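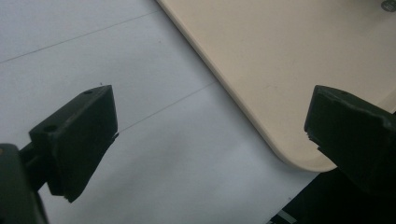

Table Setting, Board and Plate

Gallery

These are the table-setting pages of the Kolura rental kitchen. Kolura is a studio apartment with a small kitchen, let by the week, and the gallery is kept for guests who want to know what they will be eating from and for the people who set the table between stays. The apartment sleeps two, but the shelves are stocked for more, and guests often ask before they arrive whether they need to bring plates. They do not.

The full kitchen list runs to 27 entries and is pinned inside the pantry door. The gallery covers only a few of them. Flatware, glasses and pans have their own pages and are not repeated.

The board

The board is cream colored and smooth, with a rounded corner and a matte finish. It lives on the pale work surface and is used for bread, cheese and fruit. Guests who want to cut raw meat should take one of the thin mats from the second drawer. The board is wiped with a damp cloth and a drop of dish soap, then stood on edge until it dries. It should not be left in the sink overnight.

A plain color was picked on purpose. The first board in the kitchen was dark, and crumbs were easy to miss on it. On the cream one they show up, and so do beet and berry stains, which come off with lemon juice if they are treated the same day. Turmeric takes longer. A paste of baking soda left on for 14 minutes has worked every time so far, though it may need a second round.

The plate

The plates are white ceramic and belong to the Dollatska set, bought secondhand in December from a café that was changing its dishes. The set has replaced a mix of odd plates that did not stack. A few of those are still in the lower cabinet and can be used outdoors.

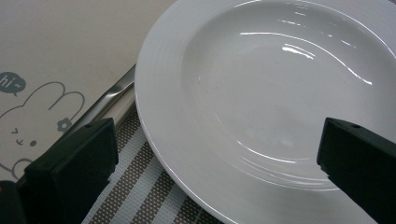 White plate with a wide rim and a deep center, on the striped woven placemat.

The rim is wide and flat, with faint ridges that follow the curve of the edge. The center is deep enough for soup or for pasta with a thin sauce, so one plate does for most meals. It is less handy for anything that needs a knife and a lot of room. For a steak or a big sandwich, use the flat Hauksdóttir plates on the shelf above.

The glaze is glossy and cleans up well. Food that has dried into the ridges comes out after a short soak in warm water and a pass with the soft brush. Please don't use the steel pad. It leaves gray marks that look like cracks, and we have had guests report a broken plate when it only needed scrubbing with baking soda.

Stack the plates no more than 14 high. They are heavier than they look, and the shelf was put up for a lighter set.

The placemat

The placemats are woven, with broad stripes of light gray-white and brownish gray. The darker stripes have a dotted grid worked into them. They came from Lilen, a small housewares store that closed last year, and we have not found the same pattern again. If one gets damaged, tell us and we will move a plain one into its place. There is no charge for ordinary wear.

Set the mat with the stripes running the long way, left to right, and the plate in the middle. Wide plates hang over the edge of a small mat and tip, so check the size before pairing them. The mats are wiped, not machine washed. Grease comes off with dish soap on a sponge, worked along the stripes. Dry them flat. Rolled mats keep their curl for days, and a plate will rock on one.

Setting the table

For a normal arrival the table is set for two. Mat first, then plate, then the napkin folded on the left. Glasses go out last. The board stays off the table unless a bread order has been placed — in that case it goes between the two settings with the bread knife beside it, blade turned in.

Sunday arrivals get the same setting, plus the small butter dish. Bread orders for Sunday have to be in by noon the day before. The bakery is 200 yards up the street and opens early, so guests who miss the cutoff can walk over in the morning.

Still to add

Pictures of the Hauksdóttir plates, the butter dish and the serving bowls. The bowls are being checked for chips, and the ones that pass will go on the pantry list with their sizes. The page for pans also needs an update — the large skillet has a new lid, and the old lid still hangs on the hook next to the stove.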